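2021-04-22
By Florante Mangubat

Stilholm Sideline Board

The Stilholm is a dry-erase play board for football coaches, sold to high school and small college programs. One face is printed with a full field, hash marks and yard numbers. The other shows the red zone at a larger scale for goal-line work. Each board ships with 28 magnetic player markers, enough for two full sides and a few substitutes, plus 2 pens and a carry sleeve.

The surface wipes clean with a dry cloth. For ink left on overnight, use Clenex spray. Do not use alcohol on the printed lines.

Plain boards without field markings are listed separately under office supplies. 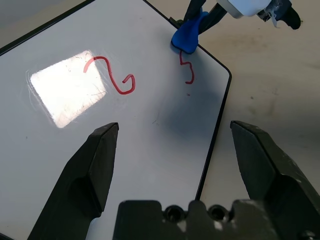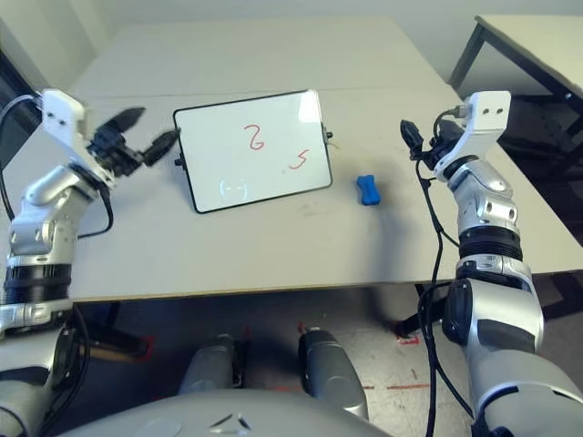 Orders placed before June ship from our Narutcombe warehouse. Team orders of 100 or more markers can be made in school colors at no extra charge. Send the color code with the order, not after it. Replacement markers are part number 307. The older Oláh markers fit this board but have a weaker magnet and may slide when it is held upright.

For team pricing, contact Laiba Lodhi in the sales office.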